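The Coffee Break Is Work Too

By Mitiku Beyene
2/19/25
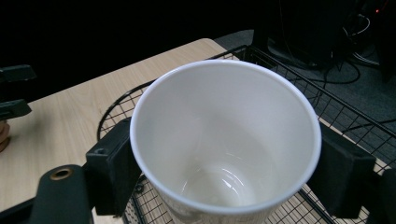
When I came to Hindwood I did not understand the coffee break. In my first job here, at a company that keeps the accounts of small shops, everybody stood up at the same hour and went to the kitchen, and I stayed at my desk. I thought I was showing respect. My father taught me that a new man should work more than the others and speak less, and I was doing exactly this. After some weeks my manager asked me if I was unhappy.

I want to write about this because our local employers have started to remove the break. The office where my wife works, in Lomgate, sent a letter in February. It says that from now on the workers can take their drinks to the desk "at any time that is convenient." The letter presents this as a freedom. I have read it several times, and my English is good enough to see that something is being taken away in it.

Let me explain what I mean. If I can drink my coffee at any time, I will drink it alone. The person beside me will drink hers an hour later, also alone, with her eyes on the screen. We have both received our coffee and the company has received 25 minutes. What is lost is the talk, and the talk has no line in the budget.

I learned most of my profession in that kitchen. The official training was 3 days, and it taught me how to use the software. The kitchen taught me which customers send their papers late, which form the tax office always returns, and how to say to a client that he has made a mistake without losing the client. Fuseini Agbeko, who had the desk by the stairs, explained to me in one break what "net 30" means. I had been too ashamed to ask for a month. I would never have written this question in an e-mail, where it stays forever with my name on it.

Also I learned the language there. In a class they teach you to say "I would like to inquire." In a kitchen you learn "any luck with that thing?" and you learn that the correct answer is short. I am still grateful for this education, and I paid nothing for it.

Some people will say that the break is unfair, and I take this seriously. There is always somebody who must answer the phone. There are people who are shy, or who fast, or who find small talk very tiring, and for them the kitchen can be like an exam every morning. A mother who must leave early to get her child may prefer to work through and go home. I agree with all of this. A break should not be an obligation, and a person who stays at the desk should not be asked if he is unhappy, as I was asked.

But there is a difference between a break that you may skip and a break that does not exist. The first one leaves the door open. I skipped it for weeks and it was still there when I was ready. If I came to the same company today, with the new rule, I think I would be at my desk still, very polite and very quiet, and my colleagues would know my name only from the bottom of my messages.

My wife and 3 of her colleagues have written an answer to the letter. They ask for one common time in the morning, the same for all, and the phones shared by turns. It is a small request. I do not know if the company will accept it. She says that the reply must come from the main office, and that the main office is in another city, where the managers, I am told, have a very nice kitchen.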